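Tips from the bench: teaching two arms to hang up a T-shirt

I've been steering our pair of arms by remote for most of the winter now, and laundry is the job I get asked about the most. So these are my notes, in no special order, for anybody setting up the same kind of practice at home or in the shop.

Slow down! I can't say it enough. The arms copy everything, so if you jerk the controls because you're bored, you've just taught them to jerk. I do my first run of the day at a crawl and throw it away, then I start saving.

Use a shirt with sleeves in a different color from the body. I wasted a whole week in May on plain white tees against a white table and couldn't tell hem from shoulder on my screen (my poor eyes). A contrasting collar is a big help too, especially once the fabric starts bunching up.

Pick one arm to do the lifting and park the other one close by with its fingers open. I used to drive both at once and they'd end up tugging on the same fold. Let the idle one wait near the rack and bring it in only when you need it.
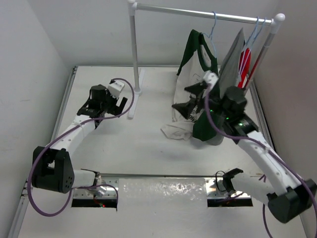
Right gripper on the green-and-white tee, left one waiting by the pole.

Keep the middle of the table clear. Spare hangers can stay on the bar, and I like having other clothes up there as well, so the arms get used to working next to stuff. But push them down to one end or you'll snag a sleeve.

Check your cables before you start. Mine swing out in a pretty wide loop, and if you cinch them down tight the wrist won't turn all the way. Leave slack, then move each joint as far as it goes by hand and watch for anything catching.

Stop after 8 good runs and take a break. By the ninth I'm sloppy, every time. Over at the Votora forum people brag about doing 88 in an afternoon, and good for them, but I've had to delete too many of my own to try it. My folder is at 1,202 saved runs and I'd still trade half of them for cleaner ones.

Oh, and label your folders by garment. I didn't, and I'm still sorting.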